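Notebook, Friday, January 30, 2026
Standby draw, second go
3 min read
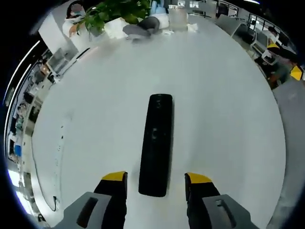
Black remote on the white table.

Rommel Tan reckons the Ikemex plug-in meter proves the standby claim on the Drameveck heater. I don't buy it yet. The leaflet says the thing sips next to nothing when it's off at the remote. Fine, but the meter reads zero for a phone charger that is warm to the touch, so a zero from it tells me very little.

Redid it today with the Sipos clamp and a split lead. Let it settle 60 minutes before writing anything down. Got 3 watts, then 7 after I'd been to lunch, then 3 again. No idea what the 7 was. Rommel says the fan board wakes up to check the room temperature. Possible. He also said that about the dehumidifier and it was a crook power board.

Gunia's sheet has a saving of 500 dollars a year from switching everything off at the wall. Tried to get there with their own tariff and couldn't get close. I suspect somebody left the heater's running cost in the standby column. Have asked for the workings, not holding my breath.

To do: borrow a second clamp, log overnight, keep the colour-coded leads away from the bench supply. Don't quote any of this to the front office until the two meters agree. The old kettle lead is no good either, bin it.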